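Workshop Gallery: The Green Belt and Its Corner of the Room

22/06/2020 | By Tùng Từ

Filed under: Shop Floor, Galleries, Packing & Sorting

I've wanted to put this page together since February, when we finished moving the packing line into the long room at Werari. People who visit always head straight for the big windows, and fair enough, the light is lovely in there. But my favorite part of the whole building is the conveyor, and I could talk about it all afternoon. So this gallery is for the belt and the benches beside it, with a few notes for anyone setting up something similar.

A bit of background first. We looked at 2 layouts. One had the belt against the wall, which would have saved floor space and made wiping down the far side a misery. The other put it between work surfaces so a person can stand at either side and reach in. We went with the second one and I've never been sorry! The day we opened the line we sent 347 parcels down it, mostly small orders for Besa, and I stood there grinning like a kid at a train set.

Dark green, and I love it

I was pushing for green from the start. White labels and brown cardboard both show up beautifully against it, and it's easy on the eyes over a long shift. The scuffs near the middle are part of its character by now - a belt with a few pale scratches looks like a belt that gets used. Check out the shine along the lower edge, too.
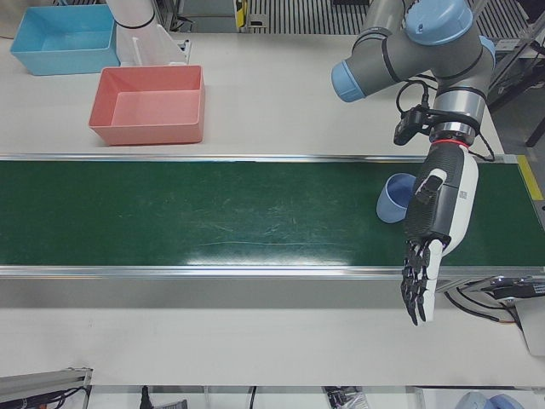 Rails, top and bottom

Metal on both sides, and they don't match. The one along the upper side is the slimmer of the pair. The lower one is thicker, with grooves running along it, and I think it's the handsomest bit of hardware in the room. A soft brush gets the dust out of the grooves in no time.

The yellow strip

Down at the right-hand end, slanting beside the green. It's a small thing, but I'm fond of that flash of color next to all the gray.

Pale benches

The work surfaces are a light grayish white, and they keep the whole line feeling bright even on a gloomy morning. Ó Gríofa did the fitting for us and took such care getting the heights right. We tried sitting on stools for a while and went back to standing - it's so much easier to reach across.

What's next

Jurkach is bringing over about 200 flat-pack cartons for the next run, and we have 8 new label rolls on the shelf waiting for them. I'll add more pictures once the shelving at the back is painted. If you have a conveyor of your own, send me a photo, I'd love to see what color you picked!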